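Tekton Hand-Guided Teaching Kit
Two-Finger Gripper with Wrist Camera

Overview
The Tekton kit allows an operator to show a robot arm a handling task in person or from a remote station. The operator leads the arm through the motion, opens and closes the gripper as the work requires, and saves the result as a demonstration. Wrist camera images and joint positions are stored together under a single task name.

The kit is supplied by Grundel to teaching laboratories, vocational programs, and packaging departments. No programming experience is required to record a demonstration. Replay and editing are carried out in the Quintero software, which is included with each kit.

Modes of Teaching
Hand guiding: The operator presses the enable bar and moves the arm directly. The arm holds its position when the bar is released.
Remote control: The operator works from a leader arm at a separate desk. Motion of the leader arm is followed at full or reduced speed — the reduced setting is recommended for new operators.

Both modes write to the same file format, and demonstrations made in either mode may be combined in one task.

Handling Clear and Flexible Items
Transparent plastic is difficult to teach from a fixed overhead view alone. The wrist camera keeps the gripper linkages in view during the approach, so that the operator can judge the position of the item against the fingers. Glare on clear surfaces should be expected under bright lighting, and operators are advised to record the same task under more than one lighting condition.
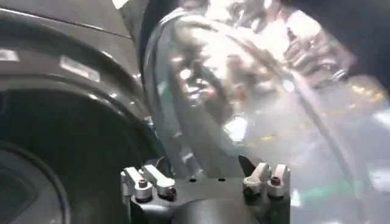
Wrist camera view: clear plastic item above the gripper plate, with a dark curved housing at left.

Focus is fixed. Items held very close to the lens will appear soft, and this does not affect recording.

Supplied Items
Gripper with wrist camera and cable
Leader arm with desk clamp
Enable bar
2 pairs of replacement fingertips
Quintero software license, 10 seats

Ordering
Part number: 186
Price: $2,990, excluding shipping
The Brirnuseck wall mount is sold separately.

Orders placed by schools and public institutions should include a purchase order number. Questions on compatibility with existing arms may be directed to Yaneth Ccori, Product Support — please state the arm model and controller version.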